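Shanti Chauhan ran the front desk of a guesthouse in Barnau for three years before she bought it. She now rents out rooms to nurses and trainee teachers on short contracts, and says the work is mostly laundry and phone calls.

"People ask about the bed first," she said. "Then the window, then the rent."

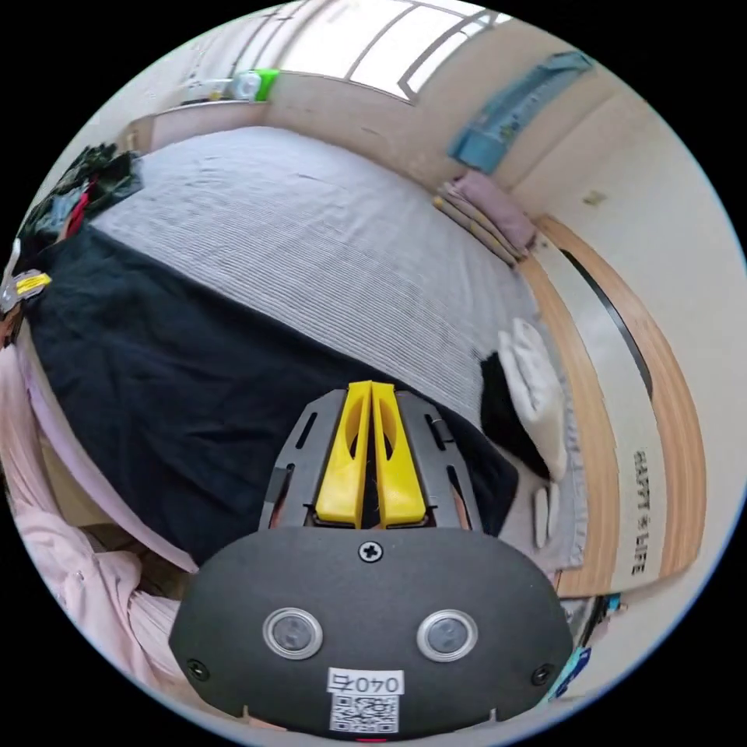 *Shanti Chauhan lets rooms by the month in Barnau.*

A single room costs 80 a week, bills included. She set that price in February and has not changed it, although her heating bill for the winter came to 1,164. Her guests stay three months on average. One stayed two years and left her a kettle.

Chauhan does not take deposits. "I tried it. I spent more time arguing over marks on walls than I did painting them."

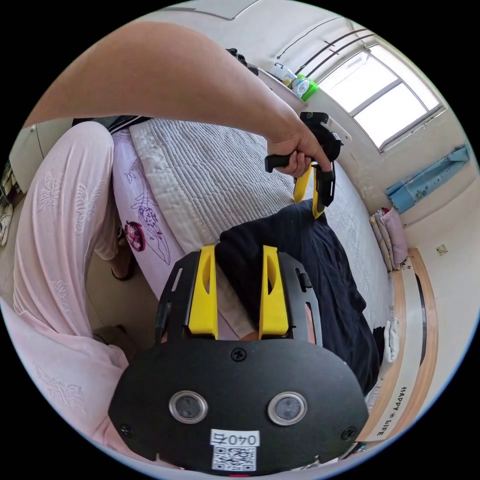
Her cousin, Harsh Chaturvedi, does the accounts from his home in Lambert and would like her to raise the rent. She said they talk about it every month. "He sends me a spreadsheet. I read it, and then I call him and we talk about his kids."

She has looked at a second house, on the Todar road, but the roof needs work and the owner will not come down on price. She plans to ask again after the winter.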